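6 min read

Mitali Akanda doesn't want to talk about the model. She wants to talk about timestamps.

"Everyone asks which policy we run. Fine, ask. But most of my January was clocks." She is eating lunch while we do this, laptop open next to the plate, scrolling a log the whole time. She leads the manipulation software at Weltix, a small team, and the stack they build is called Wollby. It sits between the perception code and the arm controller and decides, many times a second, which of the two to believe.

Why clocks? Because the wrist camera and the joint encoders didn't agree on when things happened. The image came in late. The arm had moved on. So the estimate of where the target sat relative to the gripper was always a bit stale, and always stale in the direction of travel.

"Slow approach, you never see it. Speed it up and your target drifts. It looks like bad calibration. We recalibrated that camera I don't know how many times. Seven, that I wrote down." She laughs. "The calibration was fine on all seven."

Shireen Sithole found it. She writes the drivers, and had been asked to look at something else, a dropped frame warning that had been in the logs for so long people filtered it out. She plotted camera motion against encoder motion and slid one along the other until they lined up. Two frames off.

"I thought my plot was wrong," says Sithole, who joins us halfway through and stays standing. "So I did it again on an older recording. Same thing. Then I was annoyed."

The fix was small. Stamp the image at exposure, not at arrival, keep a short history of arm poses, look up the pose that matches. Akanda says a lot of teams do this from day one and she isn't going to pretend otherwise. They had it on a list. The list was long.

What did it change? Mostly the last stretch, she says, the few centimeters before contact. Wollby splits an approach in two. Far out it plans a path against a stored model of the fixture. Close in it drops the plan and servos on the wrist image alone. The handover between them used to be a fixed distance. Now it is a confidence check, and with the delay gone the check passes earlier and flaps less.

"Flapping is the ugly one," Akanda says. "Planner, servo, planner, servo. The arm kind of shivers. You can hear it from the next room."

Buttons are the task they go back to when they change anything in that layer. A press needs the direction right as well as the position. Come in off-axis and you push on the rim, or the side, and the force reading looks close enough to a real press that a lazy threshold will call it done. And white parts are a pain — flat shading, weak edges, not much for a feature tracker to hold on to. The current version leans on color for the first guess and fits the panel plane after.

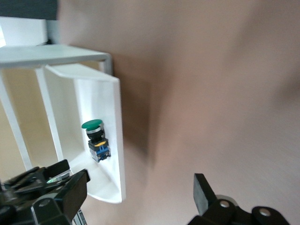 Wrist view with the green push button above the open fingers and the tilted white housing around it.

I ask about the tilt. Akanda says it matters more than people expect, becuase the temptation is to press along whatever axis the tool already has. Wollby estimates the normal of the face and rotates the wrist before it commits. If the estimate is poor it backs off and takes a second look from another angle. Some 2 seconds lost. She'd take that trade every time.

Sithole wouldn't. "It backs off too often. It's timid." They have clearly had this one before. Her view is that the fit should carry over between looks and not start from scratch, and she has a branch that does it. Akanda hasn't merged it.

"It has no tests."

"It has two tests."

Next is replay tooling. At the moment a recorded run can be played back through perception but not through the handover logic, so when something odd happens at that point they're stuck reading logs by hand, which is what Akanda has been doing for most of this conversation. Sithole wants to be able to shift the camera stream by a frame, on purpose, and watch what breaks. She thinks an afternoon for the first version. Akanda says a week, and goes back to her lunch, and then asks Sithole if the warning is still filtered out of the logs.

It is.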